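**The Fanunska mission needs a vote**

In our October letter we wrote that the training mission at Fanunska was going to be extended again, and several readers asked us what exactly was extended and who decided it. We tried to find out, and I will put down what we know.

The mission started as a short one. Our soldiers were sent to the Fanunska airfield to teach the local army how to repair and guard its own supply road. The first order gave them 24 months. When this time was finished, the order was renewed, and then renewed once more. Each time the notice to Congress was sent after the decision. There are now 1,472 American soldiers at the airfield and in the smaller camp at Flolness, which was not in the first plan at all.
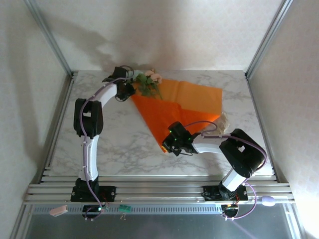
The word "temporary" is still used in every notice, and I think this word does much of the damage. A temporary mission does not ask for a debate, and it does not ask for a plan to go home. Members of Congress can say that it will end soon and that they do not want to disturb it. I think of the artificial bouquet in the photo, with its green leaves and the pale pink bloom like a rose. A real bouquet shows you after one week that its time is over, and somebody has to decide what to do with it. An artificial one can stay for years and looks the same each time you pass it. The Fanunska order has become like this. It has an end date on paper, but the date moves whenever we come near to it.

Please understand that our group is not of one opinion about the mission itself. Some members believe that the soldiers do useful work there, and that the road would close without them. Others, and I am one of them, believe that the local army was ready to take over at the end of the first period. We had a long evening about this in the Hawthorne library and we did not agree. But we all agreed about the vote. If the mission is good, the people who represent us should be able to stand up and say so with their names.

The Constitution gives Congress the power to declare war, and the War Powers Resolution was written in 1973 for the situations that come before a declared war, or in place of it. The administration's answer is that training is not hostilities, so the time limits of that law do not apply. On paper this may be correct. Still, the camp at Flolness has been hit by rockets on 2 occasions, and the soldiers there receive the extra pay for imminent danger. It is difficult for me to explain to a family in our town that their daughter is paid for danger but is not in a dangerous enough place for a vote.

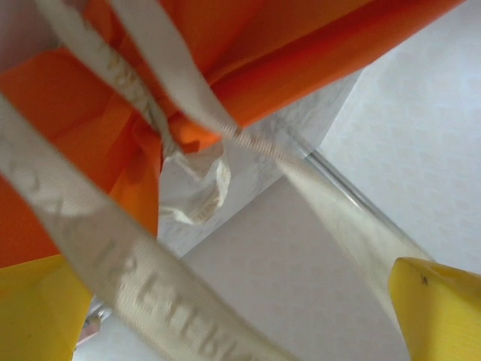 There is also the question of money. The cost of the mission is divided between several parts of the defense budget, and the Flolness camp is paid from a line that has the title "regional support." We asked our congressional office for one total sum. The answer was polite and it arrived quickly, but there was no sum in it. We have asked again in writing, and we will print the reply when it comes.

A resolution has now been prepared in the House. It would give the administration 90 days to bring a request for authorization, with a description of the task, a limit on the number of soldiers and a real end date. If there is no request, or if the request fails, the soldiers must start to come home. So far 132 members have signed it, from both parties. Our own representative has not signed. The office told us that he is "following the matter with interest."

We heard the objection that an open debate would show weakness to our enemies. I grew up in a country where the parliament was not asked about such things, and I did not notice that this made us look strong. The soldiers' parents learned where their sons were from foreign radio.

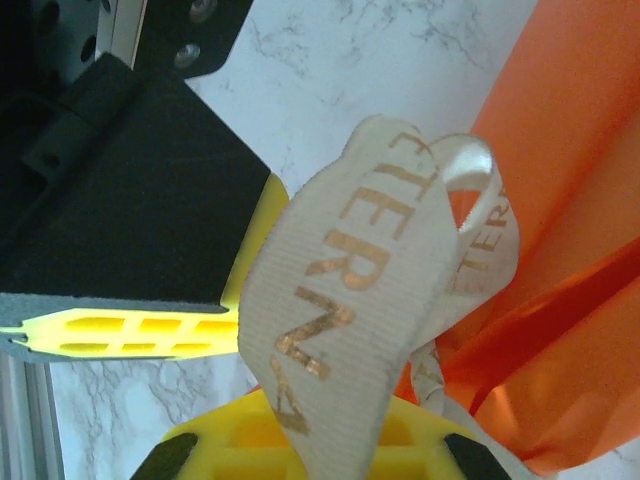

Our next step is the open meeting at the Bandness town hall at 7 p.m., where the representative will take questions. Please come early if you want to speak, as the list closes when the meeting begins. Keep your question short, and ask for a yes or a no: will he sign the resolution? If he says that he needs more time, please ask him how much.

If you cannot come, you can write to the office in Hawthorne. A letter in your own words is better than the printed card, but the card is also fine and we have many left. Families with somebody at Fanunska or Flolness who prefer to stay private can give us the letter without a name, and we will carry it to the office together with ours. Veterans who would like to sit with us in the first row should tell us before the meeting so that we keep enough chairs.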